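About Ciduvance

Home | About us | Our kitchens | Working with us | Contact

We are a small company that collects examples for robots which must learn to work in a home. Our customers build the learning systems. We supply what those systems learn from: many recordings of ordinary household tasks, made with a real arm, on a real counter, among the things that people keep on a counter.

The company was started in a rented unit behind a furniture workshop, with one arm and one set of drawers. Today we have 8 work stations and a small office, and the kettle is still the one from the first unit.

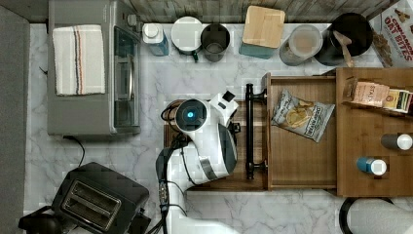
Words: M. Tomaszewski, for the Ciduvance team
Page last revised February 2021

What we do

A person guides the arm through a task, and the arm's positions are stored together with the views from its cameras. We call one such recording an example. To open a drawer is one example. To take a bag of chips out of the drawer is another one, and to close the drawer again is a third. A customer usually asks for some hundreds of each, and asks also that no two of them are the same.

This last wish is the difficult part of our work. People have habits. If you ask somebody to open a drawer 112 times, by the end the hand moves always along the same path, and the system which learns from it will know one path and nothing more. For this reason our operators follow a written plan. The plan says where the arm begins, how far the drawer should be opened, and which objects are moved before the next recording. Operators change place after every set, also when they say that they are not tired.

How we prepare a kitchen

In our first year we kept the counters very clean. We had one object in the middle and a plain wall behind. The recordings were neat and our first customer was polite about them, but the system did poorly when it was taken to a flat where somebody lives. We understood then that the mess is part of the lesson. Now we dress every counter as it would be at home, with jars, packets, boards, towels and appliances, and we buy these things in the normal supermarket. The food is real and it is changed when it goes past its date.

We also take care with colour and surface. A pale counter under strong light is hard for a camera, and dark metal which shines is also hard. We don't remove such things.
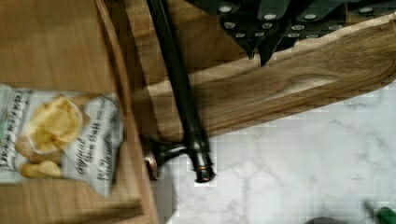 A camera near the gripper gives a view that is very close and sometimes not sharp, and new colleagues often want to throw these recordings away. We ask them to wait. When the arm moves, some blur is normal, and the learning system will meet the same blur in its own work. We reject a recording when the task was not finished, when the two cameras do not agree in time, or when the label is wrong. We do not reject it because it is not pretty.

Failed attempts have their own folder. Some customers want them very much, others don't want them at all, so we keep them separate and let the customer choose.

The Hendholm set

Our largest project until now is called Hendholm, after the street of our first unit. It contains 2,000 examples of drawer and counter tasks, recorded over 258 working sessions. Each example has a short sentence in plain English, written by the operator directly after the recording and read again by a second person. The sentences are simple on purpose. "Take the bag out of the drawer" is a good sentence for us.

The set is stored and checked with Plotex, our own program, which started as a spreadsheet and has grown more than we planned. It shows all camera views side by side on one time line, so that the person who checks can stop at any moment and compare. A second edition of the set is planned for April, with more work close to taps and sinks. Our operators find these areas slow, as there is little room for the fingers to move behind a tall spout.
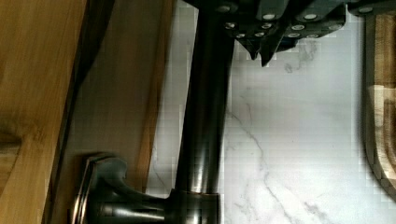
Gripper fingertips over the marble, close to the kitchen tap.

Who works here

Our operators come from many jobs: a bakery, a physiotherapy clinic, a warehouse, a music school. No one needs to know programming before the first day. We look for patience, a calm hand, and the will to write down honestly what has happened in a recording. Training takes two weeks, and in the first days the new operator only watches and labels.

Most of us have learned English as a second or third language, and customers tell us sometimes that our reports have their own flavour. We hope they are clear in any case.

Visits

Customers and school groups are welcome at the work stations by appointment. Please wear closed shoes and stay behind the line on the floor when an arm is on. To arrange a visit, or to ask for a small sample of the Hendholm set, please use the form on our Contact page.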